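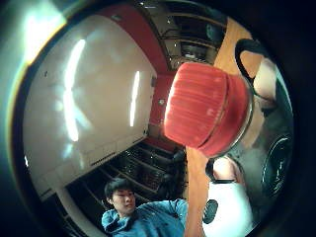 Red ribbed cap in the right hand, seen from the gripper camera.

Running the cap demonstration at an open day

These notes cover the hand-held gripper station as we ran it at the Dretbridge open day. They assume the Zilley recording software is already installed and the gripper camera has been calibrated.

Before visitors arrive

1. Clear the wooden table apart from the objects for the current task. Spare caps go in the tray underneath.
2. Start a test recording of 20 seconds and play it back. The view is strongly curved, so an object near the border looks smaller than it is.
3. Check the overhead lights. Glossy panels behind the table will show long bright reflections. These are acceptable as long as they stay off the cap.

The demonstration

4. Fasten the finger straps before picking anything up. A loose strap shifts during the grip and the take has to be discarded.
5. Hold the cap by its ribbed side, fingertips on one side and thumb opposite. Keep it tilted so that the flat top remains in view.
6. Move slowly – 17 seconds per take is a good pace for an audience.
7. Save the take, then let a visitor try. Allow 2 attempts each.

Afterwards

Copy the session folder to the Vrettos drive and check that the file count matches the log. Ours came to 708 files. Evangelia Galanis at Rokolgate holds the current task sheet; ask her for it before changing the order of the objects.

Last revised 2021-02-23.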